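Visit to the Drastard parts library, Prondgate

April 19, 2019

The parts library takes up the back half of the old Senuscombe building, a short walk from the Prondgate bus stop. It lends construction sets and loose plastic parts to schools and clubs. I went in the morning with Kwok-wai Chien, who wanted to find out if our club could join before the fall.

Kwok-wai Shek met us at the door and took us through the shelves first. They hold 363 boxes at present, and there is space for 400. Every box has a card with the set name and the date it last went out. The oldest sets are kept on the bottom row and don't get lent, though you can ask to look at them.

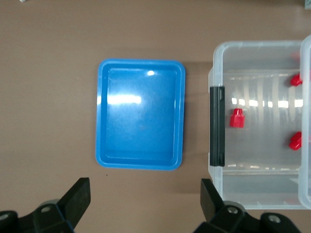 Sorting is done in the next room, and it was the part I had come to see. Returned parts are checked by hand before they go back on the shelf. The tables are plain and tan, and the tools are simple: a blue plastic tray with a raised rim, and next to it a clear box with a black latch and a few red pieces in it. Parts are tipped into the tray, looked over and moved to the box by color. Cracked ones go in a bucket under the sink. Shek said the Lui sets take longest — their small pegs look alike until you turn them over.

We each sorted a set. Mine took 15 minutes and I still mixed up two sizes.

Membership for a club is paid once a year and covers two boxes at a time. Chien took the forms. New members start in August, and the library is closed for the two weeks before that. Parking is on the street only. Bring your own bags, as the boxes are awkward to carry on the bus.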